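Home | Reviews | Workshop | Adhesives | Forum

Nostach two-part rubber coating, six months on

Posted by Wai-kit Tu, October 20, 2021
Shares 19 | Comments 10

I don't trust anything that comes in a tin with a lightning bolt on it. Nostach promises a "permanent grip surface" for metal and hard plastic, good for 2000 hours of handling, and it doesn't say who did the handling or what they were holding. I bought the small kit from Getgate anyway, having been let down by the Martens dip twice.

You get two tubes, a mixing stick and a leaflet. The leaflet is mostly warnings. It tells you to work quickly but doesn't say how quickly, so I can add that mine started dragging after around 10 minutes. Mix half of what you think you need. The stick is useless, use an old teaspoon.

I coated a set of pliers, two file handles and the lever on my bench vice back in February. The pliers have held up well. No peeling, and the grip is still good with oily hands. One file handle has gone sticky near the collar and picks up every bit of dust in the shed. I may have mixed that batch badly. The leaflet would certainly like me to think so.

The vice lever was a waste of effort. It wore through to bare metal by the summer, and that's with a hobbyist turning it at weekends.

On looks, the maker says "factory matt finish". I got matt on the flat parts and a shine wherever the coating had pooled, and no amount of brushing out cured it.

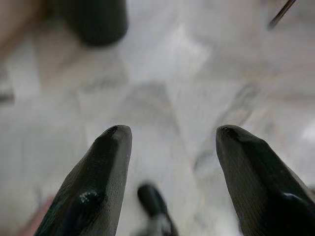
Matt charcoal finish with fine lines running lengthways, and one shiny spot low on the left.

Price is the other sticking point. Dunerus sells a plain black coating for much less, and on the second file handle, which I stripped and redid with it, I can't feel any difference. It smells worse, I'll give Nostach that.

Fine for pliers. I wouldn't buy the large kit, and I'd ignore the 2000 hours altogether.

Share this review | 10 comments | Next: Clamps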